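Two thousand grasps, and then what?

Erow has spent most of May collecting demonstrations for its sorting arm, and the target on the whiteboard is 2000. Damian Dudek set that figure. When I asked where it came from, he said it was what Skoltia had used, and Skoltia was picking up cardboard boxes.

Our parts are a good deal more awkward than boxes. The clear ridged container is hard enough for a camera to make out against a dark table, and the red piece with the disc gives the fingers several places to go wrong. The marker cubes on the fingertips tell the software where the gripper is. They tell it nothing about why a person chose to come in from one side.
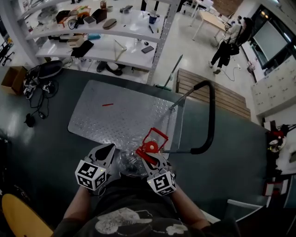
What I'd want to see first

Leokadia Sikora went through one afternoon's recordings and threw out 32 of 70. Most were near copies of each other, done by the same person at the same table with the same tired wrist. The learning system would have taken them all quite happily, and the progress chart would have looked better for it.

I'd stop at the next round number, train on what we have and try it on parts it hasn't met. Kanaujia did that after 2 weeks and changed its whole list of objects. Damian thinks this would waste time. He may be right, but so far the only thing we can show has improved is how fast we fill a disk.

Comments to the Vikmont desk before the next session, please.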